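How Two Robot Arms Help Build a Frame
From the Olano Workshop Pages for Young Builders

Olano is a shared workshop. People come here to build things they don't have room to build at home. One of the projects is called Zallero. It is a rolling stand for plants, and its frame is made from metal rails.

The rails are aluminum. Aluminum is a light metal that does not rust the way steel does. Each rail has long grooves down its sides. Builders slide nuts and clips into the grooves, so they can add parts without drilling holes.
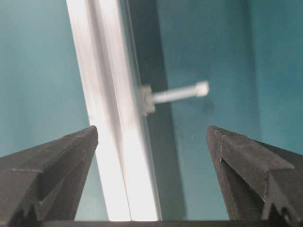 The longest rail in the Zallero plans is 680 millimeters. That is a little longer than two school rulers laid end to end. A rail like that is awkward to hold at one end, because the other end swings and droops.

Why use two arms?

One arm can pick up a short part by itself. A long part is easier with two. Each arm takes one end, and the rail stays level between them. The arms have to move together. If the left arm goes up and the right arm stays put, the rail tips or slips out of the fingers.
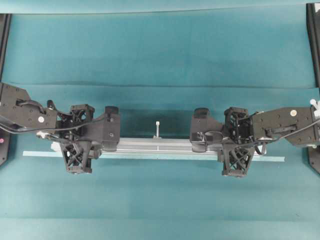 How does a robot know how hard to squeeze?

A motor opens and closes the fingers, and the computer checks how hard that motor is working. When the fingers touch the rail, the motor has to push harder. The computer notices the change and stops closing.

What are the white plastic parts for?

A frame with lights or a pump has wires, and loose wires get caught on things. Small plastic ties and clips fasten to the rail and hold the wires close to it. The Zallero plans call for 6 of them on every long rail.

Parts this small are hard for a robot. The arm must stop in the right place before the fingers close. A camera near the fingers helps, and it sees best when the light is even. Shiny metal can reflect so much light that the grooves are hard to make out.

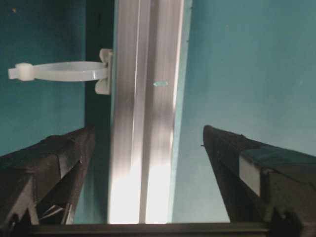 Try it at home

You need a ruler, two pencils, and a friend.

1. Lay the ruler flat on a table.
2. Each of you holds one pencil. Put the pencil tips under opposite ends of the ruler.
3. Lift the ruler together and count to 20.
4. Set it down gently. Now try again without talking.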